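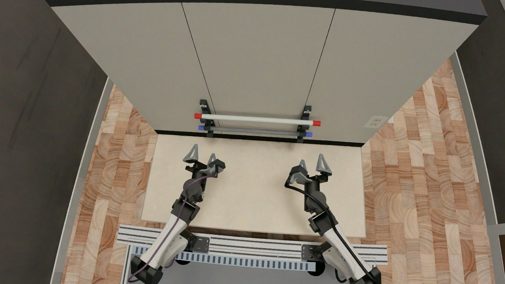

Fig. 2. Grey cabinet with three doors and no visible handles.

Home Economics, Week 2: Storing dry food
Notes by Rawiri Trevaskis

Flour takes in moisture and smells from the air. Keep it in a closed jar, away from the stove. Write the date of opening on the lid. Whole grain flour goes rancid sooner than white, for it contains more oil.
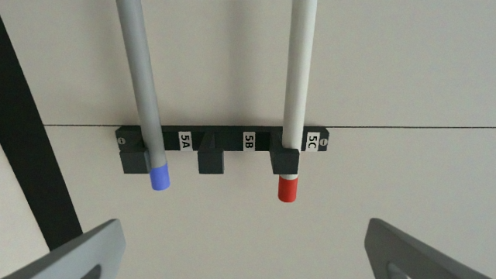
Where should I keep whole grain flour in summer?
In the fridge, well closed.

For November: please bring 100 g of any flour from your home.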